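かごの中のパン、テーブルの上のかご
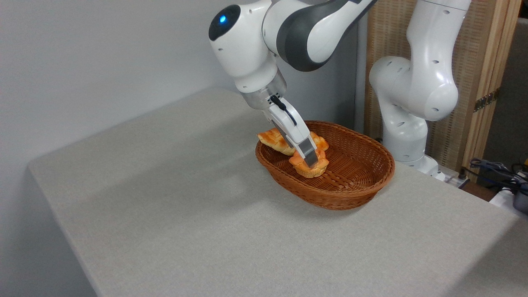 楕円のかご、左半分にパン二つ。右半分は空席。

ドリンステッドの共同台所で撮りためた、パンとかごの写真のページです。パンの断面も焼き色の比較もほとんどありません。そういう写真は腕のいい人がすでに山ほど撮っていて、私が加わっても山が少し高くなるだけなので、もっぱら入れ物のほうを向いています。最終更新は2020年8月7日。並び順は撮った順のつもりですが、途中で一度ファイルを混ぜてしまい、二月のものが夏のものの後ろにいたりします。直す気はあります。

一番上の写真について
赤茶色の編みかご。縁がくるりと巻いてあって、側面の傾きはゆるやか。見てのとおりパンは左に寄っています。三日月形のクロワッサン風のほうは、かごの縁の近くで斜めに寝そべって、編んだ壁に少し乗り上げています。ソファで一番いい場所を取る人の姿勢です。もう片方は層のふくらんだ、ひだのはっきりした焼き菓子で、こちらは金属の指につままれて落ち着かない立場にあります。どちらも皮がつやつやしていて、明るい灰色のフェルトの上だと実物以上に立派に見えます。フェルトは偉い。

かごの話を少し
この台所には楕円のかごがいくつか出入りしていますが、赤茶のものは私がセンディクスの店で買いました。3,959円。パン一つより高く、パン一つより長持ちするので、計算は合うと自分に言い聞かせました。帰り道でもう一度言い聞かせました。パラスキヴァ・オプレアさんには「果物用ね」と言われました。札にも果物用と書いてあったのを、その場では黙っていました。

―― 台所の写真帳より ――

「開店前」
かごだけをテーブルの真ん中に置いたところ。何も入っていないかごは、どう撮っても「これから何か入る」という顔をします。待たせておいて、この日は何も入れませんでした。パンを買いに行ったらリジエが休みだったからです。

「リジエのクロワッサン、朝」
休みではなかった日のもの。紙袋から出してすぐかごに移し、窓側に置きました。袋の底に落ちた皮のほうが本体よりおいしいという説があり、撮影前に検証したため、袋は写っていません。

「リジエのクロワッサン、昼」
同じ皿、同じ角度、同じパン。朝の写真と見比べて違いが分かった方はご一報ください。私は光が変わったと主張していますが、イマド・スレイマンさんは端が欠けていると主張しています。欠けています。

「布を敷いた場合」
かごの底に白い布巾を敷いてみました。急に高級になります。同時に編み目が見えなくなり、何のためにかごを撮っているのか分からなくなります。結局、布巾の写真です。布巾としてはよく撮れました。

「布を敷かなかった場合」
編み目が戻ってきました。交差した目が底までそろっているのが見たくて真上から撮ったら、自分の頭の影が入りました。丸い影がパンのように見えると言ってくれた人がいたので、採用です。

「丸パン、満員」
詰めすぎの例。丸パンを山にすると、下の段は誰の記憶にも残りません。食べるときも上から取るので、夕方には下の段だけが残っていて、翌日のスープに沈みました。

「丸パン、定員割れ」
前の反省から減らしたもの。こんどは寂しい。かごは大きさの選択を責めてきます。小さいかごも買えばよかったという結論に傾きかけたところで、財布を見て撮影を終えました。

「細長いパンは入らない」
題名がすべてです。両端が出ます。斜めにしても出ます。縦に立てたら倒れました。倒れる途中の一枚もありますが、手が写っていて、その手がパンより大きく、主役を食っているので外しました。

「ジェンティーレのテーブルで」
喫茶ジェンティーレに頼んで、窓際の席を使わせてもらった出張編。持参したかごに店のパンを入れて撮るという、店から見れば意味のよく分からない客でした。コーヒーは二杯飲みました。礼儀として。

「ジェンティーレのテーブルで、その二」
一枚目の十分後。パンが減っています。礼儀とは関係ありません。

「灰色と赤茶」
フェルトを敷いたテーブルにかごだけ。木の天板だと赤茶が沈むのに、灰色だと縁の線まで出てくれます。かごのまわりにやわらかい影ができるのも気に入っています。パンくずを掃除しにくいのが難点で、払うと繊維に入り、吸うとフェルトが浮きます。いまのところ、粘着テープを手に巻いてぺたぺたやる方法が首位です。首位といっても、人に見られたくない姿勢になります。

「灰色と白」
センディクスの白い皿に替えた回。かごのページなのに皿です。たまには休みを、と思ったのですが、皿の上のパンはすぐ「朝食」になってしまい、話がそこで終わります。かごに入っていると、まだ配られる前という感じがします。この差について夕食の席で長く話したところ、次の週から席が一つ遠くなりました。

「パラスキヴァさんのりんご」
抗議の一枚。朝来たらかごがりんごで埋まっていて、隣に「果物用」と書いた紙がありました。腹立たしいことに、よく似合っています。りんごは転がって勝手に収まるので、並べる苦労もありません。紙は取っておいてあります。

「りんご撤去後」
底に葉が一枚。味があると思って撮り、拡大したら葉ではなくレシートの切れ端でした。リジエのです。何を買ったかは読めないことにしておきます。

「ペトリカの編み直し」
縁の巻きが一か所ほどけて、ペトリカ・ボグダンさんに直してもらっているところ。水で湿らせて、曲げて、差し込んで、終わり。私が午後いっぱい接着剤で格闘していた箇所です。接着剤の跡を指でこすりながら何も言わなかったのが、いちばんこたえました。

「編み直し、完成」
どこを直したか分からない出来です。そのため、直した箇所を撮ったつもりで反対側を撮っていました。気づいたのはこの説明を書いている今です。

「二月の光」
並び順の乱れ、その一。冬の台所は午後三時を過ぎると店じまいで、パンの照りが全部なくなります。露出を上げると壁の汚れまで明るくなるので、暗いまま載せます。雰囲気があると言われれば、狙いましたと答えています。

「二月の光、照明つき」
並び順の乱れ、その二。机のスタンドを持ってきたら、パンの上に白い点が一つ出ました。スタンドを動かすと点も動きます。当たり前ですが、しばらく遊びました。

「つや」
卵を塗った菓子パンの表面だけを寄って撮ったもの。イマドさんが焼いた分で、塗りは一度目が薄く、二度目が本番だそうです。三度目はと聞いたら、三度塗る人は卵が余っている人だと言われました。うちは余っていたので三度塗りました。よく光りますが、卵の味がします。

「ひだ」
焼き菓子の層を横から。72の層があると聞かされて数え始めましたが、折りの計算で出た数字なのだそうで、目で数えるものではありませんでした。数え始める前に言ってほしかった。

「棚の上」
使わないときのかごの定位置。ふせて置くと場所を取り、上向きに置くと何かが入ります。輪ゴム、電池、鍵、誰かの老眼鏡。ある朝はサディアス・ボアテングさんの手袋の片方が入っていて、もう片方は春まで出てきませんでした。

「棚の上、輪ゴムあり」
題名のとおりです。輪ゴムは増えます。理由を調べる予定はありません。

「左に寄る」
トップの写真を見た人から、なぜ真ん中に置かないのかと聞かれることが続いたので、寄っている写真を集めた組です。集めてみたら、人が取ったあとのかごはたいてい片側に寄っていました。右利きが多いのか、テーブルの向きなのか、食べたい順なのか。ミルチャ・ヴァシリウさんは床が傾いている説で、ビー玉まで持ってきました。ビー玉は冷蔵庫の下に入り、まだそこにいます。

「真ん中に置く」
比較のために真ん中にきちんと置いたもの。履歴書の写真みたいになりました。

「最後の一つ」
どのかごにも最後の一つがあり、どういうわけか長くそこにいます。この写真は昼に撮り、夕方にもう一度見に行ったら、きれいに半分になっていました。その翌朝には、半分がさらに半分になっていました。この台所の遠慮は、刃物を使います。

「半分の半分」
記録として。断面は載せないと冒頭に書いたのに、断面です。

「くずだけ」
食べ終わったあとのかご。編み目に皮のかけらが入り込んでいて、逆さにして叩くと半分、指ではじくと残りのまた半分が出ます。全部出たことはありません。買ってからの分がどこかにずっと残っているはずで、考えないようにしています。

「洗うべきか」
流しの脇に置いたところ。洗う派と、乾いたブラシ派で意見が割れ、写真は割れている最中のものです。私は固く絞った布で拭いて陰干しにしています。天日に当てたら色が抜けると脅されたからで、試してはいません。3,959円は実験に回すには惜しい額です。

「陰干し」
物干しの端にかご。洗濯物のほうがよく写っています。靴下は私のではありません。

撮り方について、聞かれたので
聞かれたのは一回ですが、書いておきます。机は灰色のフェルト張りを使い、布がたるんだら端から引き直します。かごは机の少し奥に置くと影がきれいに落ちます。パンは常温に戻ったもの。油のついた指で縁に触ると跡が残るので、置き直しは一回まで、と決めています。守れたことはあまりありません。

写真の貸し出しについて
使いたい方はどうぞ。前に一度、リジエの壁に小さく貼ってもらいました。レジの横の、傘立ての上です。傘を取るときに必ず目に入る位置なので、雨の日は多くの人に見てもらえています。晴れの日のことは聞いていません。

残りの写真
整理前のものがあと約48枚あります。大半は同じかごの同じ角度で、違いを説明しろと言われると困ります。りんごの回の別カットも混じっていますが、あれをこれ以上載せると果物用だと認めることになるので保留中です。

更新のお知らせ
丸いかごを譲ってもらえることになりました。入れ物が増えるとページも増えます。パラスキヴァさんからは、次は札をよく読んでから使うようにとの伝言を受け取っています。札には「裁縫道具入れ」とありました。細長いパンはこれにも入りません。

前のページ:鍋つかみの写真帳
次のページ:準備中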